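The weight of a paper bag

Most bakery customers never think about the bag. Bakers do, usually in October, when the supply order for the busy months has to go in and the price per carton has moved again.

Zoi Pappas runs the counter at Kyriakidis, a bakery that went through 1,331 handled bags in its last busy month. She changed stock twice before settling on a plain white kraft with a flat base. The earlier bags were lighter and cheaper. They also slumped when opened, so staff had to hold the mouth with one hand and load with the other.

"A bag that stands by itself is worth the extra cents," Pappas says. "You get your hand back."

Stiffness depends on paper weight, the fold at the base and the depth of the side gusset. A deep gusset squares the bag off and lets a croissant go in without scraping the rim. Shallow gussets suit loaves and biscuits, which pack flat.

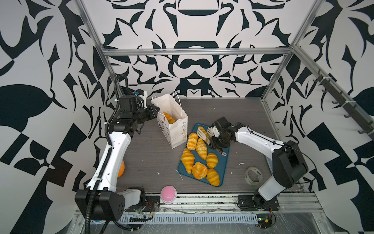 Loading order matters more with laminated dough than with any other pastry on the counter. The outer layers are thin and fracture under small loads, so whatever goes in first carries the rest. A dense round bun, such as the one sitting among the croissants on the teal tray, belongs at the bottom of the bag. Croissants go above it, ideally on their ends and no more than two deep. Twisted handles should be left upright during loading, where they stay clear of the opening.

Temperature is the other variable. Natanael Barros, who bakes the morning batch, keeps croissants on the rack until the base of the pastry no longer feels warm. Steam trapped in a closed bag softens the crust, and white paper shows every grease mark. For orders collected after 9 am he leaves the top unfolded until the customer arrives.

Printing adds cost but little weight. Pappas keeps the artwork small and away from the base fold, where ink tends to crack. The current carton is down to 731 bags, and the next order is for the same stock with a gusset one centimetre deeper.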